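August 2023

Tuesday, and my day off, so I went to the council meeting in the afternoon and wrote most of this on the bus back. The library was item six. I sat through five items first, one of them on drain covers.

The plan for the Sollthorpe branch is what the paper said it would be. Opening hours go from 50 a week to 31, the upstairs reading room closes, and the Saturday story hour moves to the sports center, which has no books in it. The building stays in public hands "for the present." Someone asked how long the present was and got no answer. The officer said he would write to her.

I had put my name down to speak and got my three minutes. I used two. I said that the petition had 404 names on it and that every one came from a person who lives inside the town line, as the rules ask. I said the visitor numbers in the report were taken in May, when the front doors were being repaired and people had to come in through the yard. Then I sat down. My hands were steady, which surprised me. I had read it out to the kitchen wall four times on Monday night.

The chair thanked me and said the May figures were "indicative." The vote was put off until the next meeting. I don't know if that is good. The woman beside me thought it was and wrote it on the back of her agenda with two lines under it.

After that I walked over to the branch to return two books and see who was on the desk. They had heard already. There was a box on the counter for comment cards, and the box was full, so people had started leaving cards under the stapler. I read a few. One said the large print shelf was the only reason the writer came into town. One said the heating was too high. I filled one in myself about the reading room and kept it short.

The report says the upstairs needs work costing more than the branch spends on books in a year. I can believe that. The window at the back has had tape on it all winter and spring. But the report prices the whole job at once, roof and windows and wiring, and the roof was leaking before anybody talked about hours. I want to see the wiring figure on its own. I have written to ask for it and will write again on Friday if nothing comes.

Things to do before the next meeting:

- type up my notes while I can still read them
- ask for the door count for other months
- print 100 more leaflets - the cheap paper is fine
- find out if the school will put one in each bag
- return the folding table

We had 87 leaflets left over from the market, and I gave those to the desk. They can't put them out, as staff aren't allowed to, but they can leave them in the lobby rack where anyone can.

Home by six. Soup, bread, the end of the cheese. I cleared the drawer under the kitchen counter so the petition sheets have a place to live, and the takeout menus and dead batteries went in a bag by the door. The sheets fit flat if I leave them out of the folder. 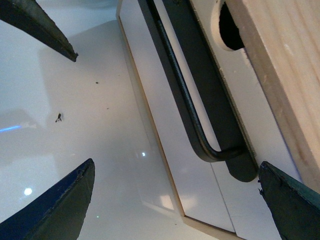
White drawer front, black bar handle.

Rain started after eight. I typed up the first page of notes and stopped at the part about drains, which I had written down for some reason. A message came from the group about making a banner. I said I would hold one end of it but I can't sew.

Work tomorrow at seven. The agenda for the next meeting should be posted on the council site by the end of the week, and I want to check that the library is still on it and hasn't slid down to the bottom of the list again. Bus fare has gone up too - I need change.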